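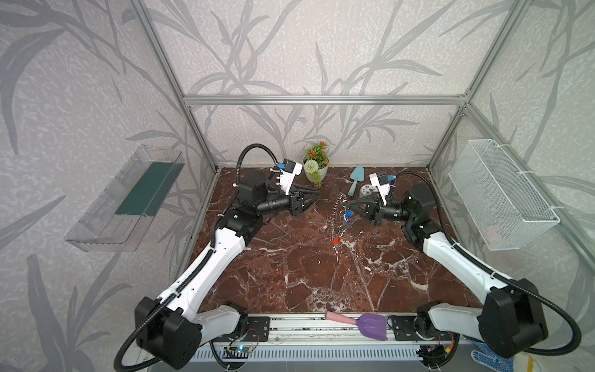

Kirsty Partington
Technical Communications Manager, Skovus

Skovus Revises Batch Marking and Pattern Repeat Data for the Pomare Wallcovering Range

DRALTBY. Skovus has changed the way batch numbers and pattern repeat data are printed on all rolls in the Pomare wallcovering range. The change takes effect with rolls shipped from the Draltby plant in February. It applies to every printed design in the range. Plain and textured papers sold under the Bernov name keep their present labels until stock runs out.

Under the new system each roll carries a batch code in two places: on the outer label, as before, and on the back of the paper at the start and end of the roll. The back print is in pale gray ink that does not show through when the paper is hung with standard paste. Installers who have thrown away the outer wrap can still check that two rolls come from the same print run.

The batch code has a run number followed by a press letter. Rolls with the same run number and the same press letter may be hung side by side. Rolls with the same run number and different press letters should be hung on separate walls, with the change made at an inside corner. Rolls with different run numbers should not be used in the same room without a dry check under the lighting that will be used there.

The repeat data have also moved. Earlier labels gave the vertical repeat only. The new label gives the vertical repeat, the match type (straight, drop or free) and the number of full-height lengths that can be cut from one roll at three common ceiling heights. For designs with a 22-inch repeat, the figure allows for waste at the top and bottom of each length. 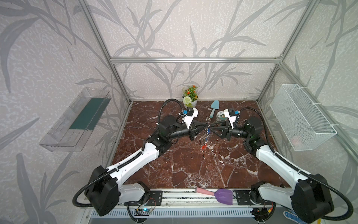 Kirsty Partington, Technical Communications Manager

Background to the change

Skovus reviewed 2,088 product queries received through its trade desk. Shade difference between rolls was the largest single subject, and short orders came second. In most of the short orders the room had been measured correctly but the repeat had been left out of the sum. The previous label printed the repeat in small type next to the washing symbols, where it was easy to miss.

Trial labels were then sent out with 500 rolls to trade customers, who were asked to return a card stating whether the batch code could be read after pasting. Two points came out of the returned cards. The code needed to sit farther from the trim edge, and the press letter needed to be larger than the run number. Both changes are in the final version.

The ink and the base paper are the same as before. Fire and light fastness ratings are not affected, and existing data sheets remain valid apart from the label drawing on the last page. Order codes have not changed.
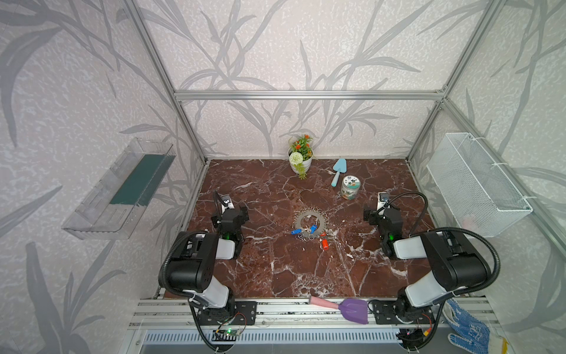 Match type has the greatest effect on the quantity ordered, and the Skovus guide now sets it out by design group. Small all-over prints lose little at each cut. Large plant designs lose more, and they show a poor match more clearly. With gray leafy fronds on a pale ground, as on the three walls pictured, a frond that fails to meet its other half at the seam is easy to see. The guide advises hanging the first length of such a design on the wall seen first from the door, then working away from it in both directions, so that any broken match falls in the least noticed corner. For enclosed rooms with no door frame or window to absorb the break, the last seam should be planned before the first length is cut.

Stock with the old label remains saleable. Stores should not mix old and new labels within one order, even where the run numbers agree, as the old labels carry no press letter. Part orders can be completed from reserved stock at Draltby on request, provided the original label or a clear copy of it is supplied.
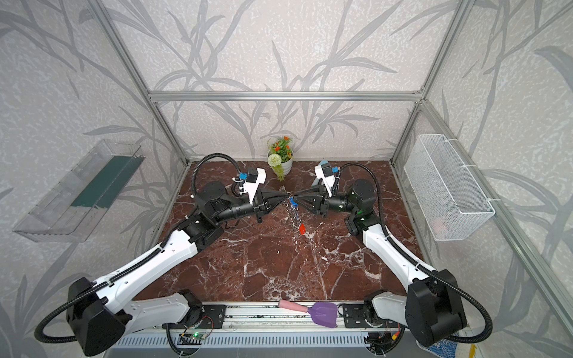

One installer in the label trial asked whether the back print could be repeated along the whole roll, as short offcuts kept for repairs would still have no code on them. Skovus has looked at this and will not do so at present. Continuous back printing needs a second ink station on each press, and only press C at Draltby has one. Until the other presses are fitted, installers are advised to write the full code on the back of any offcut in soft pencil. Ballpoint and felt-tip ink can bleed through the face of the paper once it is pasted.

The revised guide is supplied with sample books and can be requested from the trade desk, Monday to Friday. Existing sample books do not need to be returned. A replacement sheet for the inside cover will be sent to account holders with their next order.

Media contact: Kirsty Partington, Skovus, Draltby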